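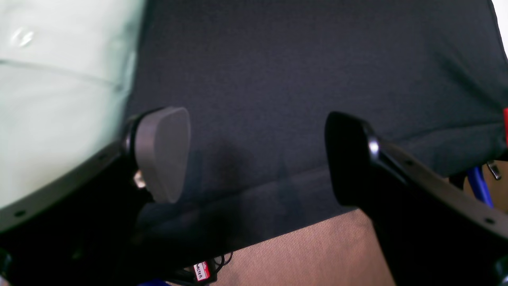 Ju-won Pyo has played Voyle for three years, and he is the person behind the longest written guide to its swamp chapter. We spoke on Sat 27 November, in the evening, after he had finished another run. I asked him first about the boss at the end of the Clullton road, the one which players call the Crab. "It has two arms," he said. "Everybody looks at the arms. You must look at the gap between them, and stay there until it closes."

His guide has 459 comments now, and he says he reads all of them. Most are about the ferry quest in Zultden, where a player can lose a companion by choosing the wrong answer too early. I told him this happened to me, and he laughed.

"It happened to me also, in May, when the patch came. Before the patch you could go back to the inn and talk to her again. Now the inn is locked after the ferry leaves. So I write in the guide: visit the inn first, buy the lamp, and only then speak to the ferryman."

The lamp costs 1000 coins, and this is a large sum at that point of the story. Pyo sells the two silver rings from the mill cellar. Some readers told him the rings are needed later, for the widow's quest, but he does not agree. "She accepts any ring. I tested it with the copper one and the ending was the same."

I wanted to know if he makes his maps by hand. He does, on paper, and then he draws them again in Cliline, a small map program which he likes for its simple layers. The swamp took him the longest time, as the paths change when it rains in the game. He made one map for dry weather and one for rain.

"People ask me for a video," he said. "I am slow when I speak, and in a text you can find your place again. You stop, you fight, you come back to the same line."

He is now working on the northern coast, where he is still missing one chest near the lighthouse.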